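A stand for any table: our report on the Mansour project

Last updated: March 5, 2021

Our group (Marcela Štěpánek, Haoran Cai, Muchen Hou and me, Jinfeng Guo) wanted to make a metal stand that could live on a shared study table without annoying everyone who sits there. We called it Mansour after the first file name Haoran typed, and it stuck!

We started in October by asking 40 students what they put on the tables in the study room and what gets in their way. The answers were brilliant. Wobble came up again and again, and so did scratches, and quite a few people said they hated anything with a big solid base because it eats the space where a notebook should go. So a solid base was out before we had drawn a thing.

Marcela's first model was made of card and tape and looked like a folded chair. It fell over if you breathed on it, but it gave us the shape we kept coming back to, with a bar lying along the table and a leg leaning in to meet it at the foot. The slanted leg does a lot of work for very little metal. You can push on the top and feel the load go down into the foot, and once we had felt that in the card version we all wanted to get on with the real one.

Then came the tubing. We had 300 mm pieces left over from another class, and Muchen worked out a cutting plan that wasted almost nothing. Cutting the angled ends was the hardest bit. Our first joint had a gap you could slide a coin into, and the second wasn't much better, but by the end of the week Haoran was getting them tight enough that we stopped checking with the square every time (we did go back to checking, after one slipped).

For the load test we put books on the top one at a time and pressed lightly on the table after each. We stopped at 19 books, mainly as we had run out of books of the same size. We also slid the stand back and forth 100 times over a scrap of wood to look for marks. There were a few faint ones from the bare metal and none once we had stuck felt under the foot.

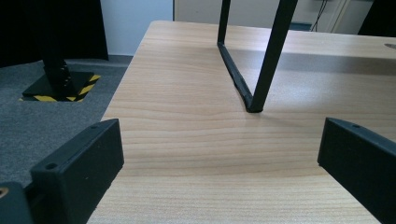 Finish and surface

Black was Muchen's choice and I argued for white, but I've come round to it completely. Thin black square tubing against light wood grain looks really sharp, and the open V between the bar and the slanted leg keeps it from feeling heavy. We'd still like to try a version that folds flat, and Shengli Guo has offered to help us with the hinge.

More student projects
Piltivetti: a lamp from offcuts
Cistau: quieter chairs for the reading room
Plalby: storage under the stairs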